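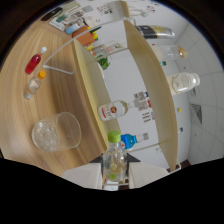 Ranger ses bouteilles sur une étagère ouverte, à côté de la table

J'adore les étagères ouvertes. On voit tout, on attrape tout, et une jolie bouteille y fait autant d'effet qu'un bibelot ! Le revers, c'est qu'en deux mois elles deviennent un fouillis de flacons à moitié vides, de bouchons orphelins et de sirops dont personne ne se souvient. Je refais la mienne chaque année en août, et à force j'ai fini par avoir une méthode. Elle prend une petite matinée, elle ne coûte presque rien et le résultat tient bien.

Ce qu'il vous faut

Une table dégagée, ou au moins un bon bout de table
Deux chiffons en coton, un humide et un sec
Une bassine d'eau tiède avec un peu de savon noir
Un verre large et transparent
Un goupillon fin pour les goulots
Des étiquettes et un crayon gras
Un mètre ruban

Étape 1 – Tout descendre

Oui, tout. Je sais qu'on a envie de pousser les bouteilles d'un côté, d'essuyer, puis de les pousser de l'autre. Résistez ! Tant que les planches ne sont pas vides, on garde par habitude des choses qu'on ne remettrait jamais là si on devait choisir. Commencez par la planche du haut et posez les bouteilles sur la table dans l'ordre où elles viennent. Les petites en plastique, je les mets ensemble dans un coin, elles basculent au moindre coup de coude.

Étape 2 – Vérifier ce qu'il y a dedans

Mon étape préférée, un vrai petit laboratoire. Un liquide rouge vif, on croit le reconnaître au premier coup d'œil, et pourtant entre un sirop de grenadine, un bitter et un colorant dilué, la confusion est facile. Les liquides pâles et troubles sont pires encore : citron, orgeat, eau de riz, allez savoir. Si la bouteille a perdu son étiquette et que vous n'êtes pas certain du contenu, ne goûtez pas, videz. Pour ce qui est bien identifié et alimentaire, versez un fond dans le verre et regardez-le à la lumière de la fenêtre. Des filaments, un voile en surface, une odeur aigre : à l'évier. Rincez le verre à l'eau claire entre deux essais.

C'est Nisreen Yammine, ma voisine du dessus à l'époque où j'habitais rue Daher, qui m'a appris à noter la date d'ouverture au crayon gras sous la bouteille. Depuis, je jette beaucoup moins à l'aveugle.

Étape 3 – Laver bouteilles et bouchons

Les bouchons d'abord, dans la bassine, pendant qu'on s'occupe du reste. Le sucre se loge dans le filetage et finit par coller si fort qu'il faut une pince pour ouvrir. Dix minutes de trempage suffisent, un quart d'heure pour les cas désespérés. Attention aux bouchons de liège et aux bouchons en bois, qui n'aiment pas l'eau : un coup de chiffon humide, puis de chiffon sec, et c'est tout.

Les bouteilles à motif doré méritent un peu de douceur. Pas d'éponge grattante, pas de vinaigre, juste le chiffon à peine mouillé. J'ai perdu la moitié d'une dorure en frottant trop fort et je m'en veux encore.

Étape 4 – Nettoyer les planches

Sur du bois clair, passez le chiffon dans le sens des fibres et n'oubliez pas le chant, la tranche que l'on touche chaque fois qu'on prend quelque chose. Les auréoles collantes partent à l'eau tiède savonneuse, en insistant par petits ronds. Séchez aussitôt. Si le fond du meuble est blanc, faites-le en dernier, de haut en bas, avec un chiffon rincé, sinon vous étalez des traînées beiges partout (expérience vécue).

Étape 5 – Remettre en place

Mesurez la hauteur libre entre les planches avant de commencer. La mienne est de 69 cm au plus haut, ce qui laisse de la marge même pour une grande carafe. Ensuite, je compose comme ceci :

Les grandes bouteilles vers le fond, les plus belles de face
Les flacons en verre transparent là où la lumière les traverse
Les petits formats devant, regroupés par couleur de bouchon
Un espace vide d'une largeur de main à un bout de la planche

Les bouchons de couleur, quelle trouvaille ! Vert, jaune, bleu-violet : on repère le bon flacon avant même d'avoir lu l'étiquette, et ça donne une gaieté folle à une planche toute simple. J'attribue une couleur par usage et je m'y tiens. Dans une cuisine familiale, réservez quand même la planche du haut à l'alcool et à tout ce qui ne doit pas tomber entre de petites mains, et gardez les produits ménagers dans un autre meuble, fermé.

Étape 6 – Garder la table libre

Ne laissez sur la table que ce qui sert dans la journée. Le soir, vers 18 heures, je fais un passage rapide : les petites bouteilles retournent sur l'étagère, les verres partent au lavage, un coup de chiffon sur le plateau.

Une variante pour les petits espaces

Widad Saab m'a écrit de Waltport pour me raconter qu'elle n'a qu'une seule planche et qu'elle y loge ses sirops sur deux rangs, avec une petite marche en bois derrière. J'ai essayé chez moi, c'est génial, surtout pour les flacons bas qu'on perd toujours de vue. Une chute de tasseau poncée fait très bien l'affaire. Calez-la avec deux pastilles antidérapantes et testez-la avec des bouteilles pleines avant de lui confier vos préférées.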